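Preparing a multi-speaker conference recording for a religious studies archive

Updated 2025-08-17

These instructions cover the steps between receiving the raw recordings of an academic conference and depositing them in a library repository. They were written for the Ravthorpe lecture archive, which takes in talks on the history of religion, devotional poetry and manuscript studies. Most of the material is in more than one language. The steps work for other subjects with small changes.

What you need

The original audio or video files, the printed program, the signed release forms, and a spreadsheet with one row for each talk. A text editor that handles right-to-left scripts is required if any of the talks quote Arabic, Persian, Hebrew or Ottoman Turkish.

Step 1. Copy the originals

Copy all files to two separate drives before opening any of them. Do not rename the originals. Make a working copy in a third location and rename only that copy. Record the checksum of each original in the spreadsheet.

Step 2. Match files to talks

Programs change at short notice, so the file order and the printed order often differ. Listen to the first minute of each file and write down the title as the chair announces it. If the announced title differs from the printed one, enter both. The announced title goes in the main title field and the printed title in the alternate title field.

If one file holds a whole panel, split it at the chair's introduction of each talk. Leave the discussion period as its own file.

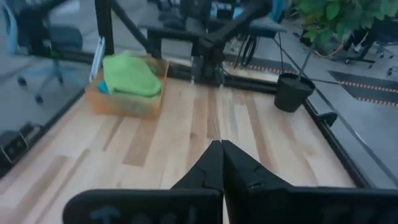 Tabletop with an orange bin toward the back.

Step 3. Name the working files

Use the pattern event-panel-talk-language, all in lowercase, with hyphens and no spaces. For the Trurkomach sessions, the second talk of the first panel in English becomes trurkomach-01-02-en. Do not put the title of the talk in the file name. Titles with diacritics cause trouble when files move between systems.

Step 4. Enter dates

Conferences on Islamic subjects often give both calendars. Enter the Gregorian date of the talk in the date field. Hijri years belong in the coverage field when they describe the period under discussion, and they must carry the letters AH. A bare 1367 or 1434 can be read as either calendar, and a search by century will return the wrong records. A talk on a text copied in 1000 AH is entered as "1000 AH" and the cataloger adds the Gregorian equivalent in brackets.

A Hijri year usually overlaps two Gregorian years. Give both, with a slash, unless the speaker names the month.

Step 5. Choose a romanization table

Pick one table and apply it to every record in the event. The archive uses the same table as its library catalog. Speakers will have used their own spellings on slides and handouts -- leave those alone in the scanned documents, but do not carry them into the record. Personal names of living speakers are the exception. Spell them the way the speaker does on the release form.

Test the finished records by searching for three or four terms with and without diacritics. Both searches should return the same results.
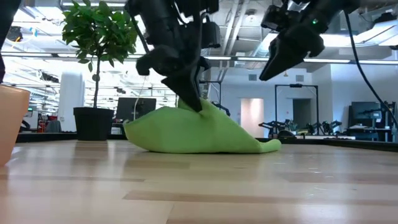 Once the spellings agree, export the list of names and compare it with the authority file. Names that do not match are either new or misspelled. Check each of these against the release form before creating a new heading. Double surnames and accented letters account for most of the mismatches; Echeverría, for instance, will fail to match if the export has dropped the accent. Save the export as UTF-8 and run the comparison again before correcting anything by hand.

Step 6. Write the abstracts

Keep each abstract under 12 lines. State the subject, the sources used and the period. Use the speaker's own abstract if one was supplied, and mark it as such. Leave out greetings, thanks and remarks about the venue.

If a talk includes recited prayer or chant, say so in the notes field and give the start and end times. Some speakers permit the lecture to be published but not the recitation. The release form has a separate box for this. When the box is blank, restrict the whole file until the speaker has answered.

Step 7. Deposit

Upload the audio first, then the records. The Flollen upload tool rejects a record that points to a missing file, but it accepts a file with no record. After the upload, open each item in a private browser window and confirm that restricted items ask for a login. Conferences held in May are normally deposited before the start of the fall term.

Keep the spreadsheet with the originals. Later corrections are made in the spreadsheet first and exported again -- do not edit records directly in the repository.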